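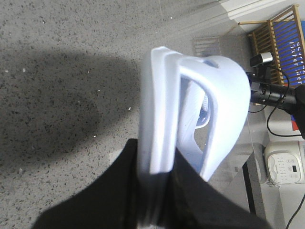 Fig. 11. Two fingers closed on the lower end of a molded plastic item.

11. Setting up the Setura cell for footwear returns

I wrote this section for the people at the Ovell returns bench, so it assumes you know shoes and have never taught a robot anything. That's fine! When we started in November, neither had I.

Before you start, a word on what changes for you. The cell does the lifting and turning. You still decide what's resalable, and you still sign the slip. Most of us spend less time bent over totes now and more time looking at soles and checking the screen, so please raise your chair and monitor before your first shift (I left mine low for weeks and my neck let me know).

1. Log in with your own badge. Grades are saved under whoever is logged in, and Corina Zaugg can't move them afterward.

2. Load recipe 2674 for slides and clogs, or 2959 for anything with laces. The display should read Present when the recipe is loaded.

3. Put one pair on the counter. Leave a hand's width between the two shoes, then step back behind the line.

4. Press Teach and jog the gripper to the first shoe. Close slowly, and stop as soon as the sole starts to give.

CAUTION: Keep your fingers out of the strap opening while the gripper is powered. Use the red stop button before you reach in for any reason, even a loose tag.

5. Raise the shoe until it's clear of the counter, wait for the arm to settle, and press Save Height.

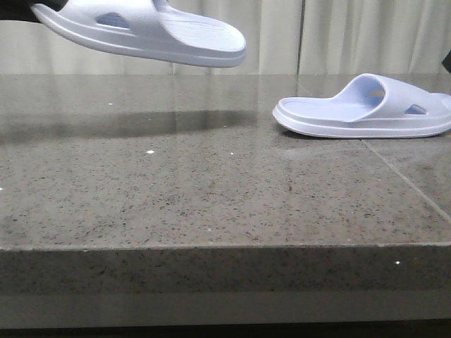 Lift height is the setting I get asked about most, and newcomers nearly always go too low. Go by the shoe that's still on the counter. With slides, I like the lifted one held level, toe pointing across toward its mate, with open counter under it and the shadow lying on the stone by itself. If the sole and its shadow run together, raise the arm one notch and save again. A polished top gives you reflections as well, so make sure it's the shadow you're looking at.

6. Lower the shoe, press Release, and repeat steps 4 and 5 with the other one. Yes, both! Left and right don't always grip the same.

7. Run the pair once in Slow with your hand near the stop button.

Note: Error 2983 means the fingers closed on nothing. Move the shoe, clear the message, and go back to step 4. It doesn't count against your grading numbers. I asked Gebhard Steiner to put that in writing, and he did on 21st October; the memo is taped inside the Hauser cabinet door.

8. Press Hand Over. From then on the cell presents each shoe and waits for your grade, so take the time you need.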